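Why Is Paper Brown? And Other Things About Color

Go to the store and you will see paper bags that are brown and writing paper that is white. Both kinds start out as wood. Most wood holds a natural glue called lignin, which keeps the fibers of the tree stuck together and helps the trunk stand up straight. Lignin is brownish. When a mill cooks wood chips to make pulp, a little of the lignin stays behind, and the pulp comes out brown.

To get white paper, the mill has to do an extra job called bleaching. This takes away the color that is left. Bags, boxes and wrapping paper do not need to be white, so the mill often skips it.

Old newspapers turn yellow for a similar reason. Newspaper still has a lot of lignin in it, and lignin changes color in light and air. You can test this at home. Put a piece of newspaper on a sunny windowsill and another piece inside a closed drawer. Look at them both after 70 days.

Plastic is different. Many plastics have no color of their own. They are clear or milky white, like a milk jug. The color is put in at the factory. Workers mix small colored beads in with the plain ones, and then everything is melted together. The color goes all the way through, so if you scratch a blue bucket, it is still blue under the scratch.

The stuff that gives the color is called a pigment. A pigment is a very fine powder that does not dissolve. A dye is something else. It does dissolve, the way food coloring does in water.

Blue plastic and brown paper:

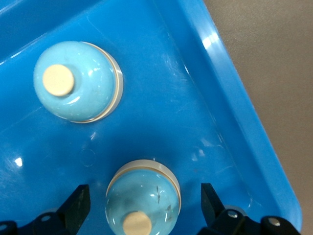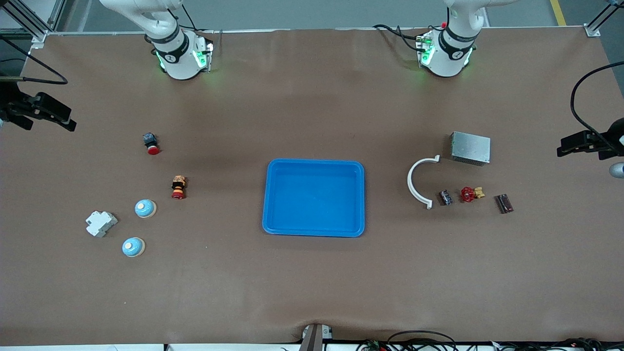

How can one pigment make both a light blue and a dark blue? The factory adds white. The most common white pigment is titanium dioxide. It is also used in house paint and in some kinds of sunscreen.

Shiny things can fool you about color. When light hits a smooth surface, part of it bounces straight off, like a ball off a wall, and you see a white patch. Tilt the object and the patch moves. On a rough surface the light bounces off in many directions, so there is no bright patch and the color looks more even.

Try it with a shiny plastic lid and a paper bag. Hold each one near a lamp and turn it slowly. Then rub part of the lid with sandpaper (ask a grown-up first) and look again.

Words to know

Lignin: the natural glue in wood.
Pulp: wet, mashed wood fibers used to make paper.
Bleaching: taking the color out of something.
Pigment: a colored powder that does not dissolve.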